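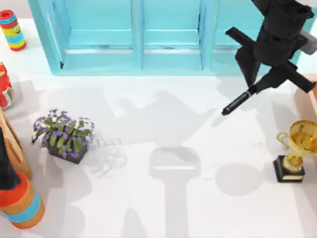 3.2 Where people keep the pens

Readers who have never tried to study household list-making may be surprised by how much of it comes down to furniture. We certainly were! When we began visiting homes in Elthorpe in August, we had supposed that the wording of a shopping list would tell us most of what we wanted to know, and so our first set of notes says very little about the room in which the list was written.

It was Rania Abou Jaoude who first suggested that we ask people to show us where they stood or sat when they wrote things down. The answers were generous and often rather long -- one couple took us through the kitchen, the hall and the shed -- and they changed the way we sorted our material. Lists begun on a clear, pale worktop with cupboards close behind (Figure 3 shows a marker over a white tabletop, with a turquoise cabinet along the back) tended to follow the order of the shelves. Lists begun in an armchair wandered a good deal more, and were more likely to carry reminders about birthdays, boilers and library books.

We do not want to make too much of this. Khamphan's earlier work in Chantharasri found a weaker link, though the homes there were larger and lists were often shared between two kitchens. We return to his findings in Section 5.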